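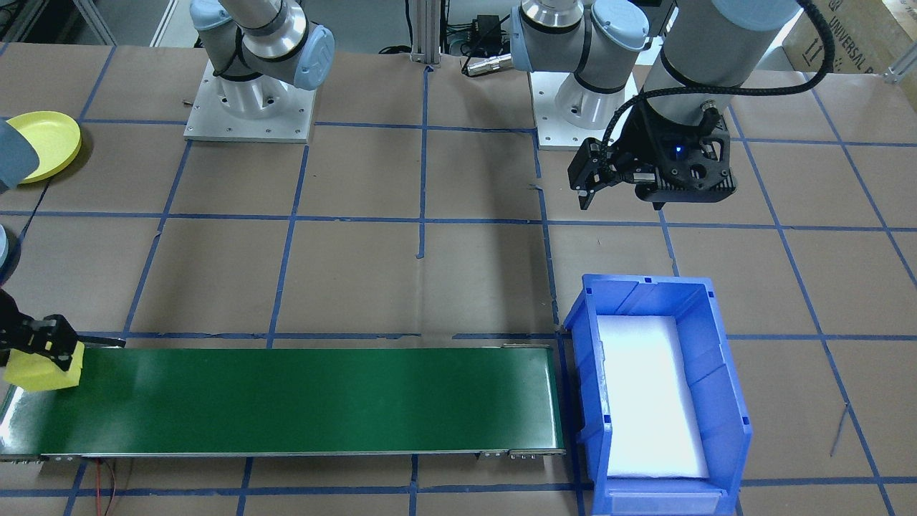 Left arm with the yellow sponge at the start of the belt, second arm waiting over the grid.

Gripper trials, part two

Quick one this time, the bench is booked again this afternoon and I still have to write up the numbers properly.

Short version for those who skipped the last issue: we have two candidate controllers for the two-arm cell, Morais and Rinulura, and two sets of fingers to go with them. The job is dull on purpose. Arm one picks a soft item, puts it on the belt, belt runs it along, it goes into the blue bin at the end. Arm two works the open side of the table. Same items, same starting squares, both controllers. Then we argue.

Started with the sponge. Everyone thinks the sponge is the easy one. It is easy to grab – very hard to grab the same way twice. Squeeze too much and it folds, and then it comes out of the fingers at an angle and lands half over the side rail. Squeeze too little and it stays behind when the arm lifts. We did 12 picks per setting. With the stock force profile on Morais we had five bad drops out of the 12. Turned the closing force down and slowed the last bit of the approach, and that went to four. Not exactly a triumph. Rinulura did better out of the box but takes roughly 5 seconds longer per cycle, most of it spent thinking before the release.

The long finger extension was Valentin Toma's idea. He wanted more reach over the belt without bringing the wrist down so low, and fair enough, we had been clipping the rail housing all through June with the short ones. Clearance is much better now. Downside is the tip flexes, so what the controller believes about the fingertip and where the fingertip is are two diffrent things. Small for a sponge. Will matter when we go to the stiff parts. Valentin says stiffen the extension, I say measure the flex and put it in the tool offset. We will probably do both and each claim it was our fix.

Things learned, no particular order:

Tape grid is worth the trouble. Calling out a square beats calling out coordinates when you are resetting between runs, and the brown paper can be swapped when it gets torn up. Re-check the corners after you swap it though. I didn't, lost a morning.

Foam liner in the bin stays. Without it items bounced and the run log got a "miss" for something that was a perfectly good drop. Note for whoever does the vision side – the liner is bright, auto exposure hates it. Lock the exposure before the first run.

Coiled cable on the second arm needs watching. Fine in the normal poses, but if you ask for a big wrist rotation it starts to pull. Rinulura lets you set a soft limit per joint from the pendant page, Morais wants it in the config file and a restart. Point to Rinulura.

Belt timing. Morais handles the belt signal much better, almost no jitter, and the handoff can be tuned by hand while it's running. Point to Morais. The belt wiring is still temporary, please dont step over that side of the table.

Where that leaves us: no winner yet. If the work was only soft items I would take the slower one and stop worrying. But the Wiria order is mostly rigid parts, and cycle time counts there. Evach are sending a second pair of fingers with a softer pad, and I want those on before anyone makes a decision. Same 12 picks, same squares.

Next up is the flex measurement, then both arms moving at the same time, which we have put off long enough. If you want a slot on the bench put your name on the sheet and leave the grippers on the tool setup you found them with. Full table of runs goes on the shared drive once I've cleaned up the column names, ask me or Valentin if you need it sooner.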